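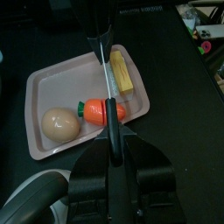 Zusten is a small research firm in Viltstead that reads the public record of people who run for office and writes down what we find. Our clients are local newspapers, civic groups and, now and then, a candidate who wants to know what an opponent is going to find out anyway. Most of what we read is campaign literature, and most campaign literature is about as filling as a toy carrot and a toy egg on a pink plastic tray. It has the right shape and a cheerful color. We want to know what was voted on and who paid for it, and whether the official biography matches the minutes.

## How we started

Solveig Dahlgren spent 12 years as a clerk in a state legislative office, where part of her job was drafting member biographies. She has said she never wrote a false one. She did write many in which "worked to secure funding" meant that a person was in the room, and after a while that bothered her enough to leave. She rented a desk above the Petridis print shop and started offering the opposite service. The print shop did most of the town's yard signs, so she could hear the other side of the business through the floor.

There are seven of us now and we still rent from Petridis.

## What we do

**Record checks.** We compare a candidate's stated record with roll calls, meeting minutes, filings and court documents. A normal check for a city or county race takes 30 days. We can go faster, but we would ask you why.

**Pledge tracking.** Our Donia database holds 2,090 pledges made by people who then won. We mark each one as kept, broken, partly kept or too vague to judge. The last group is the largest and has been every year we've kept the thing. We doubt that is an accident.

**Biographies.** Short, sourced and dull. If a person says they "helped found" something, we look for the founding papers. If we can't find them, we say so and leave the claim out.

## What we don't do

We don't endorse anyone, and we don't poll. We don't do speechwriting, debate coaching or "messaging," a word we have asked several callers to define.

We also don't promise that any of this changes a vote. Firms like ours tend to claim that informed voters make better choices. Maybe they do. We have sent out careful reports on candidates who went on to win easily, and we have seen good people lose over a parking dispute. The record is worth having on file either way – that is as far as we'll go.

## Money

Clients pay a flat fee, agreed in writing before we start. The fee is the same whatever we find. Nobody who pays us sees a draft, and if we work for a candidate in a race we won't take anyone else in it. You should be suspicious of a firm that says it has no bias. We have some, and our sources are listed at the back of every report so you can check them.

## Corrections

We get things wrong. In March we had to fix a pledge entry that mixed up two council members with the same last name. Corrections stay at the top of the report, with the old wording left in place.

If you think we've made a mistake about you, send the document that shows it. A statement from your campaign manager is not a document.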